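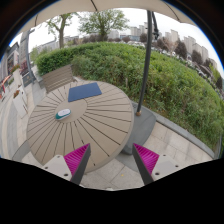
A round slatted table outdoors, with a flat navy rectangle toward the far side.

Home | Scores | High School | Opinion | Subscribe

Let the bench play before the season is lost

By Celeste Ulloa
Last updated: 2019-01-29

Girls basketball in our league has a rotation problem, and it has had one since I was keeping the scorebook at Tornent. Coaches pick seven players in November and play those seven until the season is over. The other girls practice every afternoon, ride every bus and get into a game when the lead or the deficit is so large that people are already walking to their cars.

I think this is bad for the players. I also think it loses games, and I would like to argue the second point, because the first one gets a nod from everybody and then nothing changes.

Take the Marquez game at Sirkedmont last week. Marquez led by 11 at the half. Their guards were getting into the lane whenever they wanted, and the Sirkedmont center had three fouls and was playing with her hands behind her back. By the middle of the fourth quarter the same Marquez guards were reaching on defense and leaving their jump shots short on the front rim. Sirkedmont came back and won by 2. Marquez had used seven players, and two of those had been on the floor for every minute.

Eduardo Macaraeg coaches Marquez, and he is a good coach. His teams run an inbounds play better than anyone in the league. When I asked him afterward about the minutes, he said he goes with the girls he trusts. I have heard that from nearly every coach I have covered. My trouble with it is that trust has to come from somewhere, and a sophomore who plays the last 40 seconds of a blowout has no way of earning any.

The usual answer is that practice is where you earn it. Practice is useful, but it is a poor copy of a game. You know your teammates' moves. You know the play being run because you ran it yourself ten minutes earlier. There is no crowd and no referee with his own idea of what a charge is. A player can look fine in November practice and freeze in January, and the only way I know to find out is to put her in during the second quarter and leave her there for a while.

Fandari does this. Iresha Mondal has been using ten players in the first half for two seasons now, in shifts of three or four minutes. It costs her something. Her second group gave up a 9-0 run against Tornent in December and the parents behind me were not quiet about it. But her starters play hard on defense in the fourth quarter, and when her point guard went down with an ankle sprain this month, the girl who replaced her had already played real minutes in every game on the schedule. Fandari won both games without its starter.

I will grant the other side a few things. Some teams do not have ten players who can hold up. A small school with eight girls in uniform cannot rotate anybody, and I would not ask it to. There are also nights, a playoff game most of all, when you play your best five until they can't stand up. Jerome Aquino, who coached boys and girls in this league for many years, told me the hard part is the bad stretch. You put the bench in, the lead goes from eight to one, and 400 people in the gym want to know what you are doing. He said he often pulled the group too soon, and that he regretted it more than most of his losses.

I don't want a rule. Efren Pangilinan has suggested one for junior varsity, with every player guaranteed a full quarter, and at that level I could live with it. For varsity I would leave it to the coaches and ask them to try something small. Pick two players from the end of the bench. Give each of them one shift in the first half of every game from now until the playoffs, whatever the score is. Don't yank them for a turnover.

Macaraeg's team plays Fandari next. If the game is close after three quarters, I will be watching the Marquez guards' legs, and I'd like to see a sophomore or two at the scorer's table before then.

Share | 14 comments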